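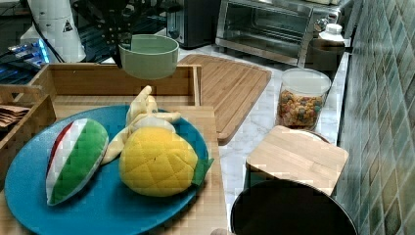
Ticket: Order export drops rows when a customer has two shipping addresses
Opened by: Chie Tsuji
Assigned to: Masaru Oda
Status: Closed

Chie, 9:12 am
Hi Masaru! So I run the monthly export out of Juvance to send over to our bookkeeper, and the February file is short. The dashboard says 577 orders and the spreadsheet has 560 rows. I exported it again (and then again after lunch yesterday, because I'm stubborn) and got 560 every time. The money total at the bottom is short too, so it isn't just my eyes. I'm on the shop laptop, regular browser, no extensions except the label printing one. I haven't touched any settings that I know of, but Jelto did an update last week and I clicked OK on a bunch of stuff.

Masaru, 9:40 am
Morning Chie, thanks for the numbers, that helps a lot. So we're missing 17. Could you tell me whether you're using the "All orders" export or a saved view? And are the missing ones bunched together at the end of the file or scattered through it?

Chie, 10:05 am
Saved view! It's called "bookkeeper" and I made it ages ago, back when we were still on the old plan. They're scattered. I sorted both lists by order number and went down them side by side with a ruler on the screen like somebody's grandmother. The first one missing is 1,953 and after that there's no pattern I can see – different days, different products, some paid by card and some by gift card.

Masaru, 10:31 am
The ruler method is fine by me, I've done worse. I pulled up 1,953 and it has two shipping addresses on it, one for the customer and one for a gift recipient. Could you check a few of the other missing ones and see if they're the same?

Chie, 11:02 am
Oh wow, yes. I checked six and all six have a second address. We turned on "send part of my order to a friend" at the end of January, so that makes sense, we never had those before. But shouldn't it still be one row? I don't mind which address it picks, our bookkeeper only wants the totals and the tax.

Masaru, 11:20 am
It should be one row, yes. I think your saved view still has the old address filter in it, the one that says "shipping address is exactly one." It used to be added automatically and we took it out of new views, but the old ones kept it. Try this for me:

Open Orders, then Views, then "bookkeeper."
Click Edit, then Show hidden filters (it's way down at the bottom, sorry).
Delete the line that starts with "shipping address."
Save it under a new name so you still have the old one.
Export again.

Chie, 1:47 pm
Okay, I got as far as hidden filters and there were two lines about shipping, one with address and one with "region." I only deleted the address one. Saved it as "bookkeeper 2," very creative. Now I get 577 rows! But the tax column is blank on 19 of them, and I'm pretty sure it wasn't blank before.

Masaru, 2:15 pm
Good call leaving region alone. I can see the blanks on my end too. Seventeen are the split orders, where the tax is stored per address and the old column doesn't know how to add them up. In the column picker, swap "Tax" for "Tax (combined)" and those should fill in. The other two are wholesale orders to Mokoena and they're marked tax exempt, so blank is right for them.

Chie, 2:38 pm
Mokoena, of course, I set that up myself and completely forgot! Swapped the column and everything matches the dashboard to the penny. Sent it off to the bookkeeper. Can I delete the old view now or will that break the Holia sync? It says "used by 1 connection" next to it and I'm scared of it.

Masaru, 2:52 pm
Don't delete it yet. Go to Connections, open Holia, and change the source from "bookkeeper" to "bookkeeper 2" first. Once the label next to the old view goes away you can remove it. I'd run one sync by hand afterward and look at the row count.

Chie, 3:30 pm
Did it, label's gone, synced by hand, 577 in Holia as well. Old view deleted. Thanks so much for sticking with me on this – you can close it!

Masaru, 3:34 pm
Closing now. I've also asked for the leftover filter to be cleared out of old views. If March comes out short, reply here and the ticket will reopen.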